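Cómo entrenar una política de separación de prendas con pocas demostraciones

Tutorial del grupo de manipulación de Narnell. Nivel intermedio.

Esta guía explica el procedimiento que usamos para que un brazo con pinza de dos dedos saque prendas de un montón, una a una, a partir de demostraciones teleoperadas. El método se llama Ivesik y consiste en separar la elección del punto de agarre del movimiento posterior. Primero una red decide dónde cerrar la pinza y después una política entrenada por imitación ejecuta la extracción. Se da por hecho que el lector ya ha calibrado su brazo y sabe grabar episodios.

Qué hace falta

Un brazo de seis o más grados de libertad con pinza paralela o de dedos angulados.
Una cámara en la muñeca que vea las puntas de los dedos con la pinza abierta.
Una segunda cámara fija, opcional. Mejora la fase de transporte y apenas cambia la de agarre.
Un juego de prendas de punto y de algodón, de colores distintos, con y sin estampado.
Una GPU con memoria suficiente para entrenar un codificador visual de tamaño medio.

Paso 1. Preparar los montones

Cada episodio empieza con un montón de dos o tres prendas. No las doble. Sujételas juntas, levántelas y déjelas caer sobre la mesa desde la altura del codo. Si una prenda queda totalmente tapada por las demás, repita la caída: en esta versión del método la red solo propone agarres sobre tela visible.

Cambie la posición del montón entre episodios y gírelo también. En nuestra primera tanda lo dejábamos siempre en el mismo sitio y la política aprendió a bajar a ese punto sin mirar. Tuvimos que descartar la tanda entera.

Paso 2. Grabar las demostraciones

El conjunto final tiene 262 episodios. Los grabaron Padmavathi Reddy y Dennis Greenwood, por turnos. Conviene que haya al menos dos operadores, porque cada persona tiene su manera de entrar en la tela y con una sola la política sale rígida.

La secuencia de cada episodio es la siguiente:

1. Pinza abierta sobre el montón, sin tocarlo.
2. Aproximación a un pliegue o a un borde libre.
3. Cierre de la pinza.
4. Elevación lenta hasta que la prenda se despegue de las otras.
5. Desplazamiento lateral y apertura en la zona de depósito.

Si al levantar suben dos prendas a la vez, no detenga la grabación. Baje, abra, busque otro punto y continúe. Esos episodios con corrección son los que más ayudan a la política en los casos difíciles. Tenemos 33 de este tipo y al quitarlos del entrenamiento el brazo dejaba de recuperarse de los agarres dobles.

Paso 3. Etiquetar los puntos de agarre

Para cada cierre de pinza, tome el último fotograma anterior al descenso y marque en él el punto donde acabaron los dedos. Se puede hacer de forma automática proyectando la pose de la pinza sobre la imagen de la muñeca, pero hay que revisar el resultado a mano. Kirsty Whitelaw escribió un visor sencillo para esto: muestra el fotograma, el punto proyectado y tres teclas (aceptar, mover, descartar).

Marque también a qué prenda pertenece el punto. Basta con un identificador por prenda dentro del episodio. No hace falta segmentar el contorno completo.

Paso 4. Entrenar la red de agarre

La red recibe la imagen de la muñeca y devuelve un mapa de calor. La entrenamos con recortes, rotaciones y cambios de color fuertes. El cambio de color es obligatorio. Sin él, la red asocia «borde de prenda» con «cambio de tono» y falla de dos maneras: no ve el límite entre dos telas parecidas y encuentra límites falsos dentro de los estampados.

Los estampados dan bastante trabajo. Un trazo negro grueso sobre tela clara produce una respuesta tan fuerte como un pliegue profundo. Recomendamos reservar algunas prendas con letras o dibujos y usarlas solo en validación. 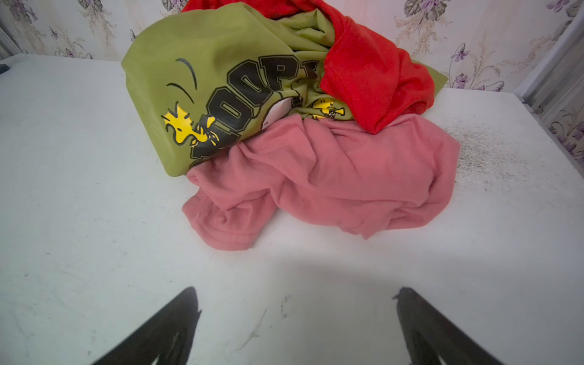
Plarnbridge, febrero

Los montones de tres prendas que usamos en validación siguen este patrón: una camiseta verde oliva con letras negras grandes y dos figuras amarillas de Woodstock, una prenda roja montada sobre su lado derecho y otra rosa, muy arrugada, que le tapa la parte de abajo. Para la red hay dos tipos de candidatos. Los buenos son los bordes con dobladillo de la roja y de la rosa. Los malos son los contornos de las letras, que los pliegues deforman y que se parecen mucho a una arruga. Las manchas y motas oscuras de la mesa son otra fuente de falsos positivos, aunque se filtran bien con un umbral sobre el mapa de calor.

Con estos montones, compruebe el mapa antes de mover el brazo. Si el máximo cae sobre una letra, baje el peso de los gradientes de intensidad en la pérdida y vuelva a entrenar. En nuestro caso bastaron 9 épocas más.

Paso 5. Entrenar la política de extracción

La política recibe la imagen de la muñeca, el punto elegido y el estado de la pinza, y predice un bloque corto de acciones. Matvii Romaniuk probó bloques más largos y la elevación quedaba más suave, pero el brazo tardaba demasiado en reaccionar cuando subía una segunda prenda. Nos quedamos con los cortos.

Paso 6. Evaluar

Cuente un intento como válido solo si la prenda llega sola a la zona de depósito. Anote aparte los agarres dobles, los agarres vacíos y las prendas que se sueltan por el camino. Kwok-wai Shih mantiene la plantilla de evaluación en el repositorio Mellor, dentro de la carpeta de hojas de registro.

Problemas frecuentes

La pinza cierra por encima de la tela: revise la calibración entre cámara y muñeca antes de tocar el modelo.
La pinza arrastra el montón completo: el punto está demasiado lejos de un borde. Aumente la proporción de demostraciones con agarre en dobladillo.
El brazo duda entre dos prendas: fije el punto elegido durante todo el descenso y recalcúlelo solo tras una apertura.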